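Questions we get asked about the tool wall

Do I need to book before I borrow something?

Not for the small hand tools, no. Pop in to the Plenell room whenever we're open, take what you need to the bench and get on with your mending. Sunita Uniyal looks after the bookings for the bigger things, and she's very patient if you ring her with a muddle of dates.

How do I know where things go when I've finished?

Everybody asks this, and we do sympathise! Each thing has its own hook or clip, and the cup is for screwdrivers. If you really can't work it out, leave it on the bench and Siiri Ojala will find its home when she tidies up (she rather enjoys it, bless her).

Can I use the tape, or should I bring my own?

Please do help yourself. The rolls hang on the board so you can see at a glance what we've got, and if one is getting thin, a note in the Salminen tin by the door will get it replaced.

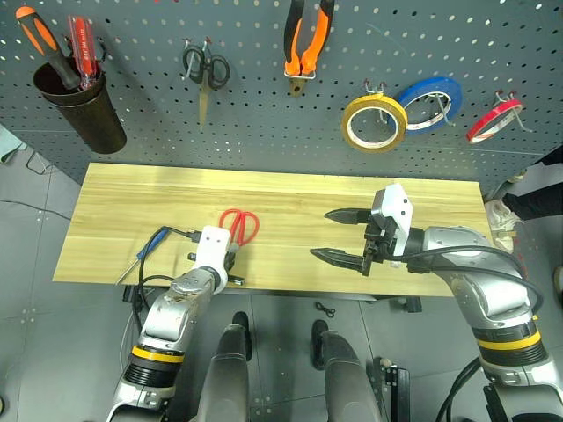

We only ask that you fold the end over before you hang a roll back up, as picking at it with a fingernail is nobody's idea of a pleasant afternoon.

May I take the scissors home overnight?

We'd rather you didn't, I'm afraid. We lost 3 pairs that way last July, all lent out with the best of intentions, and one came back full of glitter.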